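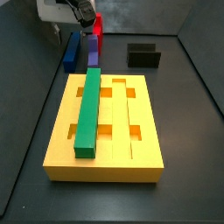 I spent most of this week with a spacemouse under my left hand and a keyboard under my right, teaching our arm to fit bars into a slotted board, and I've been wanting to write about it since Tuesday night because it has been so much fun. The task is simple to say out loud. There's a thick yellow board with channels cut across it, there are colored bars, and the arm has to put the bars where they belong. The green one goes over the left channel, running front to back, and I've come to think of the moment when it's lying there on top of the board, with the purple and red ones still standing up behind, as the real start of the job. Everything before that is moving things from one place to another. Everything after it is feel.

And feel is such a strange word to use when you're steering by remote control! The spacemouse is a fat little knob that you push, tilt and twist, and the arm goes where you push. It gives you nothing back. When a bar touches the edge of a slot, your hand doesn't know. You learn to read it with your eyes instead: the bar stops sinking while the fingers keep going, or one end kicks up a hair, and you ease off before the whole thing skates away. My first day I eased off late every single time. Grigore Sârbu, who has the desk next to mine and a lot more hours on the knob, watched me chase the same bar from one side of the board to the other and told me to stop looking at the gripper. Look at the far end of the bar, he said. The gripper will come along.

He was right, and it changed everything. (Lenuța had told me the same thing in June, by the way, and I nodded and forgot it.)

So, for anyone who wants to know how a session goes. I set the pieces out, I home the arm, I press the space bar to start recording, and I do the task once from beginning to end. Then I press it again, type a K for keep or a D for discard, and set the pieces out again. That's one demonstration. On Wednesday I kept 32 before lunch and felt like a champion. After lunch my shoulder had opinions and I kept far fewer.

The resetting takes longer than you'd think. I try to put the loose bars down differently each time, some standing, some lying, one of them at an angle, because if they always start in the same spot the policy learns the spot and not the bar. But my hands have habits. I looked back through Monday's recordings and I had laid the blue one on the left in nearly every one of them, tipped the same way, while I was perfectly convinced I was being random. Now I keep a sheet of starting layouts next to the keyboard and work down it. Octavian Olteanu wrote a script called Clirkitz that prints a fresh sheet each morning, and it comes up with arrangements I'd never have picked, including a few that are downright mean.

A few things I've changed since my first demos:

- I slow down before contact and nowhere else. My early ones crawl the whole way through, and the trained policy crawls too.
- I go back to the same resting height between bars. It makes the recordings a lot easier to cut up afterward.
- If I miss and recover cleanly, I keep it. If I miss and flail, it's a D.

That last one started a long argument over coffee. Bogdan Oprea thinks only clean runs should go in. I think a robot that has never watched anyone fix a mistake is going to be pretty lost after its first one, and I've got a small test going to find out. We trained 2 versions overnight on Wednesday, one with my recoveries in and one without. Yesterday the version with the recoveries nudged a bar crooked, paused, lifted it a little and set it down again, straighter. I yelped. I know that one good run proves very little, and Bogdan reminded me of that at some length, but I had seen my own move come back at me out of a machine! That little lift is mine. I do it too high and slightly to the right, and so does the arm.

I also tried guiding it by hand, with the joints loosened so you can take hold of the wrist and walk it through the motion. I loved it for the first bar. You get the touch back, you can feel the edge of the slot, and the bar drops in so sweetly. The trouble is that your own arm is in the camera's view the whole time, and I'm not the person who'll be standing there when it runs alone. Lensa Ambaye does it differently: she guides by hand to save the waypoints, then plays them back with nobody touching the arm and records that. I want to try her way properly in September, when the bench is free for a longer stretch.

For now I'm at 41 kept demos on the newest set of layouts, and the purple bar is still my nemesis. It likes to stand on its end, and picking it up that way means turning the wrist nearly to its limit before you can lay it flat. I've found two ways to do it and I keep switching between them halfway through, which is a terrible thing to teach anybody. I'm going to choose one over the weekend and stick with it.

2 Aug 2024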